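Takholm Club Timing Kit: Set-Up Guide
Section 3: Placing the loop and setting up the timing desk
Reading time: 4 minutes
Print this page | E-mail this page

Welcome back! If you have worked through Section 2, your decoder is charged and your transponders are all numbered, and you're ready for the part most clubs enjoy, getting everything out at the track. Give yourself a relaxed morning for it the first time. You'll be much quicker by your second meeting, we promise.

Before you start, please have the loop cable, the decoder, the long yellow lead and a roll of cloth tape within reach. Two people make the cable work a good deal more pleasant, though one patient person can manage.

Laying the loop

1. Walk out to the start/finish line and pick a spot where the karts run straight and at a steady speed. Stay well clear of the pit exit. A kart rolling slowly out of the pits can be picked up as a lap, and then you will have a very puzzled driver at your desk.

2. Lay the loop flat across the full width of the track, with the two long sides parallel and 2 feet apart. Smooth it down with your hand as you go and tape it every few steps.

CAUTION: Never lay or adjust the loop while karts are on the track. Ask the marshal for a closed track and wait for a clear answer.

3. Bring the connector end out on the same side as your timing desk. Leave a little slack here (you'll be glad of it later) and keep the lead away from generators and fuel cans.

Setting up the desk

4. Choose a table with a good view of the line and some shade. Plug the yellow lead into the socket marked LOOP, then switch on the decoder. The light blinks amber while it starts and settles to green.

5. Open the Flinik program on your laptop and choose New Meeting. When it asks for a decoder code, type 3294 and press Enter. You only need to do this once per laptop.

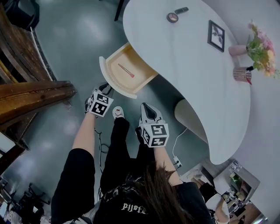
6. Carry one transponder across the loop at waist height, at an ordinary walking pace. Its number should pop up on the screen with a cheerful beep. Now try it near each edge of the track as well.

NOTE: If the signal reading shows less than 68, the loop has probably twisted somewhere. Lift the tape, lay that stretch flat again and repeat the walk.

Checking before the first heat

7. Send one kart out for a few easy laps and compare the screen with a hand stopwatch. Small differences are perfectly normal, as thumbs are slower than decoders.

8. Save the meeting under a name you'll recognize, such as Ellside Saturday Heats, and start your first session.

If you see Message 569, the decoder has lost touch with the loop. Check the connector first, and then the lead.

Our thanks to Negin Naseri and Jamshid Arabzadeh for their notes on steps 2 and 6.

Contact | Copyright Takholm | Back to top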